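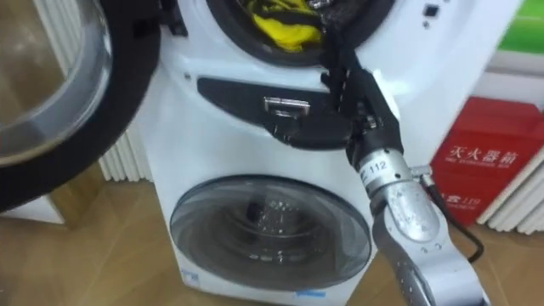
Do you take in laundry at the cottage? I get asked this more than anything else, so it goes first. Porton is a holiday let, the whole house is yours while you're in it, and that includes doing your own washing! The machine is a white twin one, a big drum on top and a smaller one underneath with a round window, and the door of the top drum opens right out to the left, so give yourself a bit of elbow room. Please keep bright things (anything as yellow as that bit of clothing, say) away from your whites. Powder is in the cupboard, help yourself.

What time can we arrive?

Any time from four. I know that sounds late when you've been in the car since breakfast, but I do the cleaning myself and I'm slow. If you get to the village early there's a decent café by the slipway, and you can leave your car outside the cottage from noon as long as you don't mind me waving a duster at you through the window.

And when do we have to leave?

Ten o'clock. If nobody is coming in after you I'm usually happy to stretch it to midday — just text me the night before.

How do we find you?

Not with your sat nav, I'm afraid. It takes you to the farm across the valley and they're getting tired of it. Come off the main road at the chapel, carry on for nearly 2 miles, and turn left at the sign for Tidimia. That's the pottery next door. If you reach the water you've gone too far. I send proper directions with the key code a week before you come.

Is the pottery open to visitors?

In summer, yes, most afternoons. They do mugs and bowls, and a sort of wobbly jug I'm very fond of (there's one on the kitchen windowsill, please be gentle with it). Out of season you have to ring the bell and hope.

Can we bring the dog?

Yes please! One dog is free, a second is fine if you ask me first. I only want them kept off the beds and out of the front field when there are lambs in it. There's an outside tap by the back step for sandy paws, and old towels in the basket under the stairs. Use those ones and leave the bath towels alone.

Is there wifi?

There is, and it's all right for emails and a film in the evening. It's not all right for four people on video calls at once. Phone signal is patchy indoors. The best spot in the house is halfway up the stairs, and the best spot outside is the gate.

How does the heating work?

The thermostat is in the hall and you can turn it up or down as you like, it won't break. There's a wood burner too. The first basket of logs is on me, and after that they're sold by the bag at Ó Súilleabháin, the shop in the village. Please don't burn driftwood, it's terrible for the flue. I've had the sweep out twice over it.

What else does the shop sell?

Milk, bread, eggs, stamps, fishing line, birthday cards, quite good cheese. They shut for lunch. For a big shop you'll want the supermarket in town, or you can get an order delivered. Put "blue gate" in the notes or the driver will end up at the farm with everyone else.

How much is a night?

£139 outside the school holidays and £221 in July, with a three-night minimum all year. That covers bed linen, towels, heating and the first logs. I take a deposit when you book and the rest a month before you come.

Can we book through Trovevar?

You can, I'm listed there, but it costs you more because they add their own fee on top. If you email me directly you pay the prices above. Either way it's the same calendar, so you won't find yourselves sharing the house with strangers.

Is it suitable for small children?

Mostly. There's a cot, a high chair and a stair gate, all in the box room. The garden isn't fully fenced on the stream side, so you'd have to keep an eye on toddlers out there. Crayons and a tub of plastic dinosaurs live in the window seat.

We left something behind, what do we do?

Drop me a line. I post things back for the cost of the stamps and hang on to anything unclaimed for three months. At the moment I've got a child's left welly, a very nice umbrella and somebody's library book.

Last updated Oct 22, 2022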